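拆旧电脑的机械臂,谁来伺候它

一个硬盘拆解工位的日常维护手记
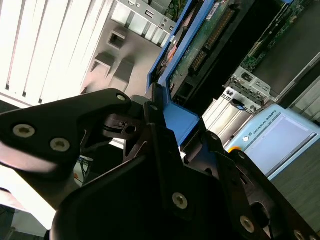 图片来源:Cikilby 拆解车间/本刊资料

2019年10月14日 本刊特约撰稿

搜索 请输入关键词 搜索

每天早上开工以前,Esero 公司的技术员要先给夹爪做一遍检查。他用一把内六角扳手,从指板上的螺钉开始,一颗一颗试过去。他不是要把它们拧紧,只是要感觉一下有没有松。如果扳手一碰就动,这颗螺钉要取下来,清理螺纹,重新涂胶,再按规定的力矩装回去。整个过程不算难,可是少做一次,后面可能要用半天来还。

这个工位在 Cikilby 的车间里面,任务是从退役的电脑和服务器里取出硬盘,连同硬盘外面的托架一起取。机箱由人先打开盖子,剪掉扎带,拔掉线缆,然后推到机械臂前面。机械臂是优傲(Universal Robots)的协作型机器人,手腕上装着一个黑色的连杆式夹爪,还有一个小相机。夹爪伸进机箱,夹住蓝色托架的一头,拉出来,放进旁边的料盒。

我在这里跟了几天,本来想写回收行业,后来发现自己的笔记本上大部分是维护的事情。所以这篇文章也就写维护。

夹爪的手指

夹爪是整个工位里最容易出问题的地方。它的每一根手指由几段连杆组成,靠销轴连接,外面再盖一块厚的指板。连杆的好处是可以适应不同的形状,坏处是转动的地方多。转动的地方多,灰尘就有很多地方可以去。

旧电脑里的灰尘和普通的灰尘不一样。它在风扇旁边待了许多年,里面有纤维,有油,有时候还有一点烟的味道。这种灰落在销轴上,会慢慢变成一种深色的膏。技术员说,刚开始他们给销轴加润滑油,结果更糟糕,油把灰都粘住了,手指张开的时候会停一下,然后突然弹开。现在他们用干性的润滑剂,量很少,用棉签点上去,多余的马上擦掉。

每过64个工时,夹爪要从手腕上拆下来做一次清洁。先让机械臂走到维护姿态,这个姿态是他们自己示教的,手腕大概到人的胸口那么高,夹爪朝着人。断开夹爪的电源以后,先拔插头,再松法兰上的螺钉。顺序不能反过来:有一次先松了螺钉,夹爪往下一沉,重量全部挂在线上,插头里的一根针弯了。那根针后来用镊子扳直了,但是从此以后信号时有时无,最后还是换了整条线。

拆下来的夹爪放在一块软垫上,用软毛刷和吸尘器清理连杆之间的缝。压缩空气不许用,它会把灰吹到更里面去。清理完毕,用手推每根手指,感觉它的间隙。间隙大了就换销轴,换下来的旧销轴装在小袋子里,写上日期,保存到下一次更换为止。

托架比硬盘更难

没有来过车间的人,常常以为困难在于硬盘。其实硬盘的尺寸是很规矩的,麻烦的是托架。同样是蓝色塑料的托架,新的有弹性,旧的发脆;有的导轨直,有的已经弯了。夹得太轻,托架会滑,太重,塑料会裂,碎片掉进机箱,又要人去捡。

他们的办法是夹托架的端部,就是有一块宽的凸耳的那一边。从这里进去,手指有地方可以靠,拉的方向也顺。但是因为硬盘有时候是电路板朝外的,手指的尖端不可以越过托架的边框太多,不然会刮到板子。对要销毁的硬盘,刮一下没有关系。对要检测以后再使用的硬盘,一道刮痕就可能让它报废。

夹持力的设定一共有3档,贴在控制柜门的里面。最低的一档给已经老化的托架,中间一档是平时用的,最高的一档只给卡得很紧的机箱,使用以前要有人在旁边。我问技术员怎么判断塑料老化了,他说先看颜色,再用指甲按一下导轨。这个回答没有写在任何一份手册里面,但是车间里每个人都会这样做。

每周还要换一次指尖的垫片。垫片是橡胶的,很便宜,正常可以用更久,他们还是按时换。磨光的垫片看上去没有问题,手摸也感觉不出来,只有夹到光滑的塑料时才会滑一下。滑这一下,程序不一定能发现,它会以为托架已经拿出来了。

示教器旁边的半小时

机箱的型号换了,就要重新示教。示教器平时就放在工作台上,离夹爪很近,方便一只手按着使能,一只手去摸机箱。这个习惯安全员不太喜欢,他希望示教器总是挂在架子上。双方商量以后的规定是:示教的时候可以放在台面上,自动运行的时候必须挂回去,急停按钮前面不可以有任何东西挡着。

示教一个新机箱,熟练的人大约用半个小时。先用自由拖动的方式,把夹爪带到托架前面,记下接近点。然后切换成很慢的速度,沿着拉出的方向走一段,看机箱的金属板会不会碰到指板。老式机箱的钢板边缘很锋利,扩展槽的挡片也经常翘起来,这些地方都要绕开。最后还要记一个退出点,这个点初学的人最容易忘记。他们把托架拉出来了,就以为完成了,然后手腕一转,硬盘的角撞在机箱的框上。

线缆也是一样的道理。从夹爪出来的线沿着手腕走,要留一个弯,弯太小,手腕转到头的时候会扯,弯太大,又会钩到机箱里的东西。技术员在线上用彩色胶带做了记号,胶带的位置如果移动了,就说明线被拉过。每天早上的检查里,看胶带是第二件事,排在螺钉后面。

相机需要的照顾比较少。镜头用无纺布擦,不可以用衣角。但是光线是一个问题:车间有一面很亮,中午的时候白色的反光落在黑色的指板上,识别程序有时候会把这块反光当成托架的边。他们试过调曝光,效果一般,后来在指板上贴了一层哑光的膜。膜会磨破,所以清单上又多了一项。

一次停机

去年12月,工位停了13个小时,这是最长的一次。现象很奇怪:夹爪空的时候动作正常,夹住托架以后,过几秒钟报过载。大家先怀疑电机,再怀疑控制板,又打电话给负责集成的 Paiva 公司。对方在电话里让他们把夹爪拆下来,一根手指一根手指地用手推。

推到其中一根的时候,感觉有一点硬。拆开指板,在连杆中间找到一颗很小的螺钉,不是夹爪上的,是从某一台机箱里掉出来的。它平时躺在空隙里,没有影响,只有手指合到托架的宽度时,才刚好被压住。取出来以后,一切恢复。连杆上留下了一个小坑,现在还可以看见。

从那天以后,开盖的人要用磁棒在机箱里走一圈,把散落的螺钉吸出来,再推给机械臂。停机的记录打印了一份,放在工位的文件夹里。新来的人第一天要读这份记录,读完以后自己拆一次夹爪,再装回去。

记录本

Hirnley 的另一个车间准备照这个样子建第二个工位,派人来学习过。他们最想要的是程序,带走以后却打电话来要记录本的格式。记录本其实很简单,一页72行,每行写时间、机箱型号、夹持力的档位、有没有异常。异常这一栏不许写“正常”以外的空话,例如“有点怪”,一定要写哪一根手指、在什么位置、什么声音。

技术员承认,刚开始大家都讨厌填这个本子,下班前一次补完,字迹从上到下一模一样。后来他把本子用绳子系在工作台上,旁边放一支笔,情况好了一些。电子表格他们也试过,戴着手套不方便按键,过了一个月又回到纸上。

我离开的那个下午,夹爪正好到了清洁的时间。技术员按下维护姿态的按钮,等机械臂停稳,断电,拔插头,然后才去拿扳手。软垫已经铺好了,毛刷放在右边。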